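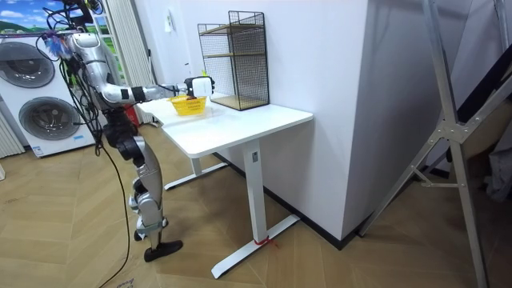

Niltthorpe 살림 게시판 > 정리·수납

철망 선반에 과일 바구니를 넣어 두고 써도 될까요? 흰 책상 얼룩도 같이 여쭤봅니다

올린이: 창가자리91
조회 1483

안녕하세요. 부엌이 좁아서 과일 둘 곳이 마땅치 않습니다. 그래서 세탁 공간 옆에 있는 흰색 스탠딩 책상을 과일과 자잘한 물건 두는 자리로 쓰려고 합니다. 책상은 Kostov에서 샀고, 그 위 벽 쪽에 Bošković 검은 철망 선반을 올려 두었습니다. 철망 안쪽에 밝은 색 나무판이 끼워져 있는 형태입니다.

과일은 구멍이 뚫린 노란 플라스틱 바구니에 담습니다. 얕은 바구니라 많이 들어가지는 않고, 보통 바나나에 다른 과일 몇 개를 얹는 정도입니다. 지금까지는 바구니를 선반 앞 상판에 그냥 놓고 썼는데, 책상에서 뭘 좀 하려고 하면 매번 옆으로 밀어야 합니다. 그래서 선반 맨 아래 나무판 위로 옮길까 생각 중입니다.

궁금한 점을 적어 봅니다.

먼저 나무판 위에 구멍 난 바구니를 올려도 괜찮은지 궁금합니다. 과일이 물러서 즙이 새면 나무에 그대로 배는 것 아닌가 싶습니다. 비닐을 깔자니 통풍이 안 될 것 같고, 키친타월은 금방 지저분해집니다.

그리고 바나나를 다른 과일과 한 바구니에 두면 빨리 익는다고 들었는데 따로 두어야 할까요? 선반이 위아래로 나뉘어 있으니 따로 두려면 둘 수는 있습니다. 다만 바구니를 하나 더 사야 해서 꼭 필요한지 알고 싶습니다.

마지막으로 책상 상판에 회색 자국이 있습니다. 길쭉하게 쓸린 것처럼 보이는 흐린 자국이고 손톱으로 만져 보면 걸리는 느낌은 없습니다. 물티슈로는 안 지워졌습니다. 흰색이라 자꾸 눈에 들어옵니다. 멜라민 스펀지로 문질러도 되는지 모르겠습니다. 상판 재질은 설명서를 버려서 모릅니다. 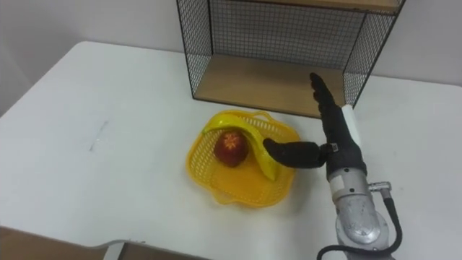
선반은 벽에 고정하지 않았습니다. 책상을 가끔 올렸다 내렸다 하는데 그때 선반이 흔들리는 것도 조금 걱정됩니다. 벽에 못을 박을 수 없는 집이라 다른 방법이 있으면 알려 주세요.

추가로 적습니다. 세탁실 쪽이라 빨래하는 날에는 습기가 좀 찹니다. 창문은 열 수 있습니다. 냉장고에 다 넣으면 되지 않느냐고 하실 것 같은데 냉장고 자리도 모자랍니다.

밥솥두개

저도 철망 선반에 과일을 둡니다. 나무판 위에 그대로 올리면 언젠가는 얼룩이 생깁니다. 저는 복숭아 한 번 터지고 나서 판에 동그란 자국이 남았고 사포로 갈아도 다 없어지지는 않았습니다.

지금은 바구니 밑에 납작한 쟁반을 받칩니다. 바구니 바닥보다 조금 넓고 가장자리가 살짝 올라온 것이면 됩니다. 쟁반과 바구니 사이에 실리콘 냄비받침을 하나 끼우면 바닥이 떠서 공기도 통합니다. 골이 있는 받침이 낫습니다. 쟁반은 일주일에 한 번 꺼내서 씻고 말려서 다시 넣습니다. 키친타월은 저도 써 봤는데 즙이 묻은 걸 모르고 놔두면 초파리가 꼬입니다.

넣기 전에 바구니 폭을 꼭 재 보세요. 위쪽 테두리가 바깥으로 벌어진 바구니는 바닥만 재면 안 맞을 수 있습니다. 저는 그것 때문에 하나를 다시 샀습니다. 손이 들어갈 높이도 있어야 꺼내기 편합니다. 위 칸 판이 가까우면 바구니를 매번 통째로 빼야 해서 귀찮습니다.

바나나는 따로 두는 쪽을 권합니다. 특히 사과랑 같이 두면 바나나가 금방 까매집니다. 바구니를 새로 살 필요는 없고 S자 고리를 철망에 걸어서 바나나를 매달아 두세요. 옆면보다 위쪽 철망 가로살에 거는 게 안정적입니다. 두세 개짜리면 무게는 문제없는데 큰 송이는 철망이 휠 수 있습니다. 그리고 사 온 지 3일 안에 다 드시는 집이면 그냥 같이 두셔도 큰 차이 없습니다.

murnot살림

멜라민 스펀지 쓰지 마세요. 광 다 죽습니다. 저는 식탁 하나 버렸습니다.
과일은 냉장고에 넣는 게 제일 낫고요.

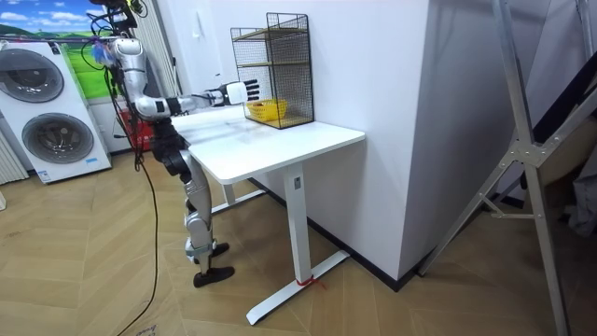
이 글의 마지막 수정: 11월, 오후 2시 (답변 내용 보충)

수평계

얼룩이랑 선반 흔들림 위주로 적습니다. 과일 쪽은 첫 번째 분 답변에 보탤 것이 별로 없습니다.

손톱에 걸리지 않는 회색 자국이면 표면에 묻은 자국일 가능성이 큽니다. 노트북 받침이나 금속 물건 밑면이 끌리면 그런 색이 남습니다. 순서는 약한 것부터 하시면 됩니다. 미지근한 물에 주방세제를 한 방울 풀고 부드러운 천을 적셔서 꼭 짠 다음 자국 위에 잠깐 덮어 두었다가 닦습니다. 그래도 남으면 베이킹소다를 물에 아주 묽게 개어 천에 조금 묻히고 힘을 빼고 문지릅니다. 그다음 젖은 천으로 두 번 닦고 마른 천으로 마무리합니다.

베이킹소다도 광택 있는 면에는 미세하게 흔적을 낼 수 있으니 책상 뒤쪽 모서리나 밑면에서 먼저 해 보세요. 멜라민 스펀지는 위에 쓰신 분 말이 맞습니다. 처음에는 깨끗해 보여도 빛을 비스듬히 받으면 그 자리만 뿌옇게 보입니다. 아세톤이나 매니큐어 제거제도 재질을 모르면 쓰지 마세요. 소독용 알코올은 면봉에 조금 묻혀 구석에서 시험해 보고 문제가 없으면 써도 됩니다.

선반은 못 없이도 어느 정도 잡을 수 있습니다. 높낮이를 바꾸는 책상이면 선반을 벽에 고정하지 마세요. 책상만 움직이고 선반은 벽에 붙잡혀 있으면 더 위험합니다. 고정은 상판 쪽에 해야 합니다. 투명한 미끄럼 방지 젤 패드를 선반 밑 네 귀퉁이에 붙이는 방법이 제일 간단합니다. 붙이기 전에 상판의 기름기를 닦아야 제대로 붙습니다. 더 단단히 하고 싶으면 상판 가장자리에 물리는 소형 클램프를 쓰고 선반 아래쪽 살과 케이블타이로 묶으면 됩니다. 클램프가 닿는 면에는 고무나 펠트를 대세요. 안 그러면 눌린 자국이 생깁니다.

무거운 것은 아래 칸에 두세요. 과일 바구니를 맨 아래에 넣는 계획은 그런 면에서도 괜찮습니다. 책상을 올리고 내릴 때는 선반과 벽 사이를 손가락 하나 들어갈 만큼 띄워 두는 편이 좋습니다. 바짝 붙여 두면 철망이 벽지를 긁습니다. 바닥에 늘어진 전선이나 끈이 있으면 책상 발에 걸리지 않는지도 한번 보시고요.

습기 얘기도 하셨는데 나무판은 가끔 빼서 뒷면까지 말리는 게 좋습니다. 판이 빠지는 구조인지는 제가 그 모델을 안 써 봐서 모르겠습니다.

창가자리91 (덧글)

답변 감사합니다. 세제 푼 물로 먼저 해 봤더니 자국이 꽤 옅어졌습니다. 베이킹소다는 밑면에 시험해 보고 하겠습니다. 집에 있는 쟁반은 선반 폭보다 커서 작은 것으로 찾는 중입니다. 젤 패드는 오늘 주문했습니다.

밥솥두개 (덧글)

쟁반 대신 큰 화분 받침도 쓸 만합니다. 네모난 것도 팝니다.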